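Progress Report from the Walarley Student Robotics Club
Posted 9/8/22

It is my pleasure to share the first report of the new club year. Our members have begun work on the desk-clearing task, which we will enter in the Pluvov student competition in December. The objects are ordinary ones: stationery, a bottle of tea, a dish and a basket.

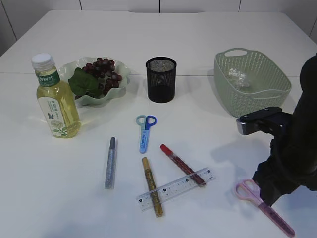
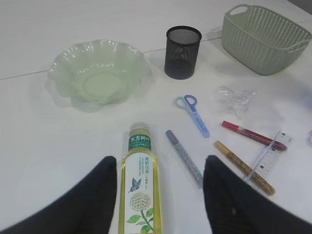
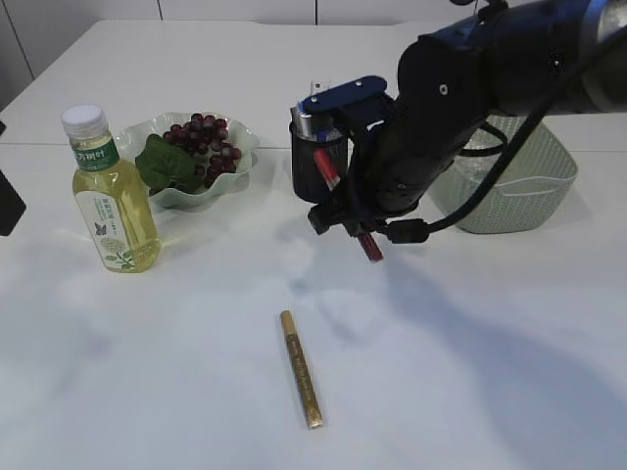
Desk-clearing practice. In the last picture, the pen holder is in the gripper with two pens inside.

The club has 13 members this year, and I am grateful to the Alemayehu workshop for the use of its tables. Bianca Rusu leads the group responsible for motion planning. Moushumi Bandara keeps the practice log, which reached 165 entries this week - a considerable amount of typing for one person.

The ruler remains our most difficult item. It is thin and clear, and the members do not yet agree on how it should be approached. Bianca's group prefers to slide it toward the edge of the table, while others wish to lift it by one end. Both methods will be tested before a choice is made.

The entry fee and spare parts will cost the club $2,155. Families who would like to contribute may leave an envelope at the Niklow building, Room 40. Meetings continue after classes, and new students may join until the end of the month.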